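Reports > Grants > Illdale Reading Room
Search reports
2 min read

Illdale Reading Room: second progress report to the Strazds Fund

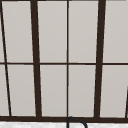
The local history collection reopened for booked visits in July, in its new space on the upper floor at Darnham Road. Your grant paid for the shelving, the archive boxes and the first half of the cataloging work. Most of the parish magazines and the full run of the Illdale Mill wage books are now boxed and labeled. The reading tables have been set along the window wall. Pale gray panes with dark bars between them are what we asked the designer to keep in the plans, and readers have so far had no complaint about glare on the pages. We have still asked for a light reading to be taken before any of the maps go on open display.

Cataloging

Darius Jõgi has entered 700 items into the database since the last report. The target for the full grant period is 1000, so we are ahead of where we expected to be. The remaining items are slower. Many are loose letters from the Vusotham family papers, and a good part of those are undated. Darius is sorting them by address and handwriting first and will go back to fill in dates where he can.

Two boxes from the Vusotham papers had mold on the lower sheets. They are being kept apart from the rest and have gone on the list for a conservator. We had a small sum set aside for repairs and expect it to cover the work, but we do not have the quote yet.

Visits

Bookings have mostly come from people tracing family members who worked at the mill. We have also had a request from the middle school for a class visit in the fall. The booking form asked for too much and several people gave up partway through, so it has been cut down to name, contact details and what the visitor wants to see.

Spending

Shelving came in under budget. Boxes cost more than planned because the wage books are an odd size and needed made-to-order ones. The two roughly cancel out. We would like to move what is left of the shelving line into conservation and ask for your approval to do so.

Next steps

Finish the Vusotham letters, get the conservator's quote, and print a short guide to the collection for first-time visitors. The draft guide will be sent to you before it goes to the printer.

Report submitted 2019-08-17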